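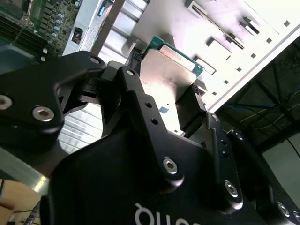
El laboratorio de manipulación robótica del Instituto Oltberg ha presentado un método que permite a un brazo robótico manejar procesadores en el interior de servidores a partir de un número reducido de demostraciones humanas. El trabajo, desarrollado en el marco del proyecto Betis, se dio a conocer en noviembre durante las jornadas técnicas del centro.

El sistema aprende de 319 demostraciones grabadas por operadores y se apoya en una cámara montada en la muñeca del robot. A diferencia de los procedimientos habituales en las líneas de montaje, no requiere que el chasis ocupe una posición fijada de antemano: el modelo estima la orientación del procesador respecto a la placa base y corrige la trayectoria durante la aproximación.

«La dificultad principal reside en los últimos milímetros, cuando la propia pinza oculta parte de la pieza», explicó Tin-yau Tu, responsable del estudio. Para resolverlo, el equipo incorporó una segunda fase de entrenamiento – denominada Runton – en la que el robot repite únicamente el tramo final del movimiento y aprende a retirarse cuando la estimación no alcanza la confianza exigida.

En la evaluación se realizaron 500 intentos de colocación, repartidos entre varios modelos de chasis. Según los datos facilitados por el instituto, el nuevo método redujo en un 40 % los intentos fallidos frente al mismo modelo entrenado sin la segunda fase. Los errores restantes se concentraron en los chasis con disipadores próximos al zócalo, donde el espacio disponible para los dedos de la pinza es menor.

Beca Lougher, coautora del trabajo, señaló que el método está orientado a la reparación y el reciclaje de equipos de centros de datos, tareas que hoy se efectúan en su mayor parte de forma manual. La empresa Leblanc, colaboradora del proyecto, ha cedido para la próxima fase un lote de servidores retirados del servicio.

El instituto prevé publicar el conjunto de demostraciones junto con el código de entrenamiento una vez concluida la revisión del artículo.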